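Ticket: toothbrush holder in the guest kit, won't take the full set
Opened by: Tadhg Tully
Site: Pletcombe
Status: open, waiting on Morkora

Hi Orvokki, me again, sorry! It's the clear holder for the bathroom kits. I can get a fair number of brushes in, but as soon as they go in with their wrappers on they splay out like a fan and the last few just won't sit down properly.

Tried so far:

Monday morning: put the wrapped brushes in one at a time, heads up. Fine to begin with, then the plastic starts catching on itself and the next one rides up.

After lunch: took everything out, left the blue stuff at the bottom and started again with the handles crossed. A bit better, but they still lean all over the place (and I do like a tidy holder).

Also moved the tall white tub right up next to it to see if the pair would fit the tray. They do, just about, so no complaints there.

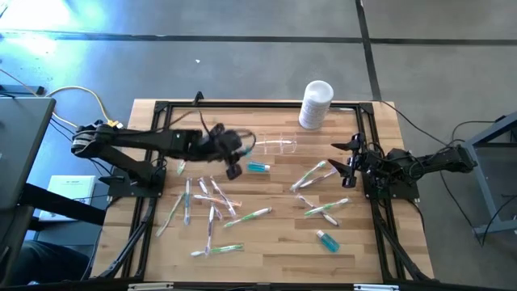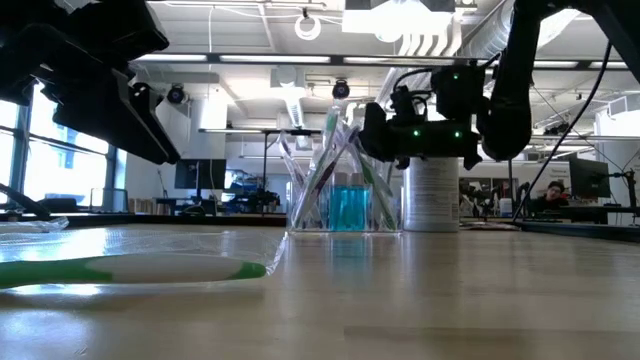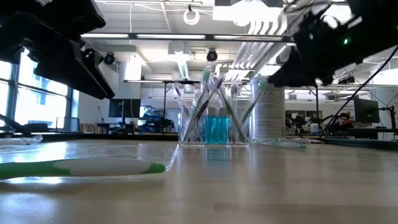
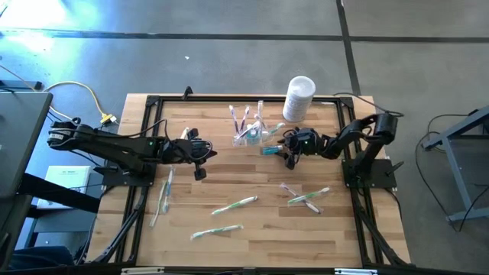 Toothbrushes, clear holder and white tub on the wooden table, Pletcombe

Jarmo reckons we should unwrap the lot before they go in, which would sort the catching, but then guests don't get a sealed brush and I'm not keen on that. Could Morkora do the same holder with a wider top? Or a slimmer wrapper, I'm really not fussy!

We've got 74 kits to make up in January and about 700 brushes sitting in the store, so I'd rather not change the brush if we can help it.

Update, 3 pm: tried Lauri's idea of folding the loose end of each wrapper under before it goes in. Slow going, but the brushes do sit lower. I'll do 8 kits that way tomorrow and add a note on here with how long it takes me.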